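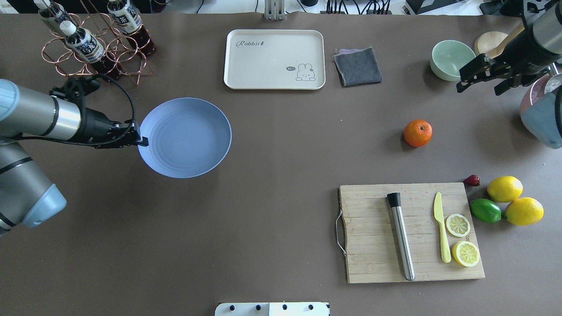

About Poscombe

Poscombe tests grippers, arms, cameras and controllers for companies that need to choose between them. We do not manufacture hardware and we take no commission on sales.

The lab in Hendum was set up by Lovisa Boström and Leif Torvik, who had spent several years integrating arms for packaging lines. It has 2 benches, both laid out for two-arm work with ordinary household objects: plates, bowls, bottles, fruit, cutting boards. Thin rims and round items separate one parallel gripper from another faster than machined test blocks do.

Each gripper is run through 50 grasps per object on the same arm and controller. We log closing force, slip, cycle time and cable strain – the last of these is often missing from data sheets. Camera comparisons use the same layouts under fixed lighting. Results go into Codex, our internal record, which now holds 202 configurations. Clients receive the raw logs together with the report.

Solveig Myklebust heads gripper testing. Ebbe Hellström is responsible for controllers and timing. Birger Hägglund maintains the arms and handles calibration, which is repeated after every 700 cycles.

Loan units should be sent with their mounting flange and firmware notes. Bench time for April is fully booked.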